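Estantería Fedari con ruedas: mi opinión después de un invierno de uso

Escribo esta reseña en español porque vivo en España y porque, cuando buscaba opiniones antes de comprar, casi no encontré. Pido disculpas si alguna frase suena un poco extraña; mi lengua es el galés y aprendí el español ya de adulta.

Tengo un taller pequeño de encuadernación. El problema de mi oficio es el peso: el papel ocupa poco pero pesa mucho, y las estanterías domésticas se comban. La que tenía antes, de aglomerado, se dobló por el centro en dos años, y los pliegos grandes cogieron la misma curva. Quien trabaja con papel sabe que esto es muy difícil de corregir después.

Buscaba entonces una estantería de metal, con baldas lisas y con ruedas. Las ruedas no son un capricho. Mi local es estrecho y tengo que apartar los muebles cada vez que viene un pedido de cartón en formato grande. Miré tres modelos: uno de Bimden, que era más barato pero llevaba baldas de rejilla (la rejilla marca el papel, descartada); uno de segunda mano, que al final se vendió antes de mi visita; y la Fedari, que compré en el almacén de Mundbridge.

El montaje

El paquete llegó un lunes por la mañana en dos cajas. Las instrucciones son solo dibujos, bastante claros menos el dibujo de las ruedas, donde no se entiende si la arandela va por encima o por debajo de la placa. Va por debajo. Yo la puse al revés y tuve que desmontar una pata entera.

Los postes llevan ranuras y las baldas se enganchan a golpes de mazo de goma. El mazo no viene incluido. Recomiendo poner primero la balda inferior y la superior, comprobar las diagonales con una cinta métrica y solo entonces las intermedias. Si se monta de abajo arriba, como dice el dibujo, la estructura se tuerce unos milímetros y la última balda no entra bien. Una persona sola puede hacerlo, con paciencia, pero con cuatro manos es más agradable. También conviene llevar guantes: los cantos interiores de las ranuras no están bien rematados y me hice un corte en el pulgar.

El uso diario

En la balda más baja puse las resmas de papel verjurado y en las otras el cartón, las telas y el papel de guardas que me hace Chrysikopoulos, un marmolista de papel con el que trabajo desde hace tiempo. El fabricante promete hasta 1.006 kilos en total, repartidos. No he llegado ni cerca de esta cifra y no pienso comprobarla. Lo que sí puedo decir es que, cuando pongo una regla de acero sobre la balda más cargada, no veo luz por debajo. Para mí esta era la prueba importante.

La superficie es muy lisa y el papel se desliza sin engancharse. Esto tiene también una parte mala: una pila alta resbala cuando se mueve el mueble. Lo resolví con una lámina de fieltro fino en cada balda - no es elegante, pero funciona. El polvo se limpia con un paño seco. El engrudo, si ya está duro, sale con agua templada y no deja marca.

Las ruedas giran bien sobre suelo duro. Sobre moqueta hay que empujar con más fuerza y siempre desde abajo, porque si se empuja por los postes el conjunto se balancea. El freno es pequeño y hay que pisarlo con la punta del zapato. Con zapatillas blandas resulta incómodo.
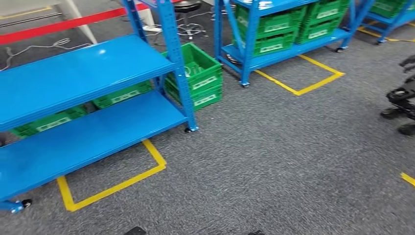 Baldas lisas en azul, poste perforado y ruedas sobre moqueta.

El precio y el servicio

Pagué 2.062 coronas suecas, porque el almacén factura todavía desde su central, y el transporte estaba incluido. No es barata. A una rueda le faltaba la tuerca, escribí al servicio de atención y me contestaron en marzo, cuando yo ya había comprado la tuerca en la ferretería de mi calle. Me enviaron de todos modos una bolsita con 10, así que ahora tengo tuercas para muchos años.

Lo que me gusta: las baldas planas de verdad, la posibilidad de cambiar la altura sin herramientas especiales, y el color, que alegra un local con poca luz.

Lo que no me gusta: los cantos de las ranuras, el freno, y que las baldas adicionales se venden solamente en juegos de 2. Yo necesitaba una.

Le doy cuatro estrellas de cinco. Si el suelo de su taller tiene pendiente, pida la versión con patas fijas, que cuesta algo menos.

Branwen Prydderch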